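Written work rules for a two-arm cell handling loose AA batteries
Industrial automation > Safety and standards
Posted by Kiros Admasu, 2018-08-21

I am writing the operating rules for a bench cell that picks loose AA cells off a work surface and drops them into colored plastic trays. Two arms, one table, two-finger grippers, a small camera at each wrist. Site is the Pramitz workshop in Ponside. Other people work in the same hall during shifts.

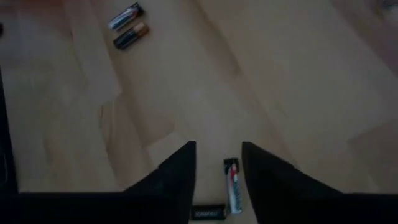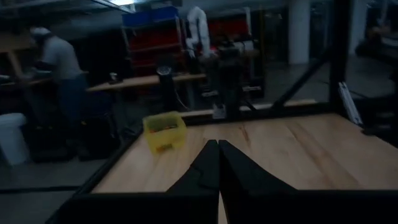
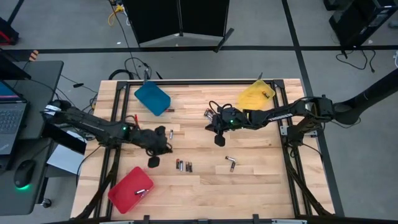
The integrator, Manninen, delivered a risk assessment for the arms themselves. It covers crushing between the links and the table, entanglement, and loss of power. It says nothing at all about the product. Our insurer has now asked for a written procedure that does, and the plan is to bring volume up to 3000 cells a week by December.

What I have so far:

Arms stopped before anyone reaches over the table.
Trays swapped only with both arms parked.
Damaged or leaking cells removed by hand and never by the gripper.
No food or drink at the table.

My specific problems are these. First, is there a standard that covers the handling of used primary cells by a robot, or do I have to build the rules from the general machine standards? Second, how should mixed chemistries be treated when the label is the only thing that tells them apart? Third, what is an acceptable grip force for a cell in unknown condition? The gripper can be set in steps from 1 to 18 and we currently run at the factory default, which nobody on our side chose.

Cells arrive mixed. Most are alkaline, but some are lithium primary in the same AA size.

Radek Čierny

I don't know of a standard written for your exact case. You build it from the general ones. Start from ISO 12100 for the method, then ISO 10218-2 for the integrated cell, and look at ISO/TS 15066 if anyone will share the space with moving arms. The important part for you is that a risk assessment for a robot application has to include the end effector and the workpiece. An assessment that stops at the arms is incomplete, and I would send it back to Manninen with that comment in writing.

On the product hazards, list them separately from the motion hazards. The ones I would expect to see:

Short circuit across the terminals, through a conductive fingertip, a tool left on the table, or another cell in the tray.
Mechanical damage from gripping, from a drop, or from being pushed against the table by a low approach.
Electrolyte leakage. Alkaline cells leak potassium hydroxide, which is corrosive to skin and eyes.
Venting or fire, with lithium primary cells as the worst case in your mix.
Ejection of a cell at speed if the grip slips off the rounded edge.

For each one, write down the measure and who checks it. "Operator to take care" is not a measure.

Chemistry: do not let the label be the only barrier. If the cell classifies by camera, set it so that an unreadable or low-confidence cell goes to a separate reject tray, and treat that tray as lithium. We used a threshold of 90 percent at the Wanow site and sent everything below it to reject. It made the reject tray fill faster than production liked, and it stayed in the rules. Pick your own threshold from your own test data. Also decide in advance what happens when the reject tray is full. Our first version of the procedure didn't say, and the program kept dropping cells on top of the pile.

Your third line about damaged cells needs a person who can recognize one. Put it in the training record: bulging, corrosion at the seal, white or crystalline residue, dented can, torn sleeve. Require gloves and eye protection for that task, and name the container the cell goes into. A plastic sorting tray next to a moving arm is the wrong place for it.

Grip force: see the answer from Noémie, she has done more of this than I have. My only addition is that the setting should be locked or at least checked at start of shift. A value in a manual that anyone can change on the pendant has no standing in an audit.

Deividas Vītola

AA batteries are 1.5 V, you can hold a handful of them. I think this is being overdone. Keep a fire extinguisher by the table and put up a sign. We never had a written procedure and never had a problem.

Noémie Marchal

A hand full of cells is a poor comparison. The concern in a tray is contact between cells that still hold charge, and a mixed tray of used cells has no known state of charge. Tape or separate the terminals on the lithium cells before they go to storage, and check what your collection contractor requires for the rest. An extinguisher and a sign are fine to have, but they do nothing to prevent the event.

For grip force, do not work from the step number. Step 2 on one gripper can be more force than step 5 on another, and the relation between step and force is often not linear. Measure it:

1. Put a force gauge between the fingertips at the opening that matches the cell diameter (14.5 mm maximum for AA).
2. Record the force at each step you might use, several closings per step, and keep the highest reading.
3. Find the lowest step that holds a cell through the fastest move in the program, including an emergency stop in mid-move.
4. Use that step. Write the measured force into the procedure next to it.
5. Repeat after any fingertip change or gripper replacement.

Test with new cells of known type. Do the holding test over the table with the area clear, as some will be dropped.

Two more rules I would add to your list. Orientation: cells can be upright or lying down, and the grasp height is different, so keep a separate approach height for each and a minimum clearance between fingertip and table for both. Fingertips: non-conductive contact surface, inspected at start of shift for wear and for metal picked up from the cells. If the tip material is not stated in the gripper documents, check it with a meter.

Kiros Admasu

Thanks. The assessment has gone back to Manninen with Radek's first paragraph more or less word for word. The force gauge is ordered.

One follow-up for Noémie: does your step 3 apply per arm, or can I measure one and copy the value to the other?

Noémie Marchal

Per arm. Same model and same firmware still gave us different readings at low settings. Label each gripper with its serial number and keep two lines in the record.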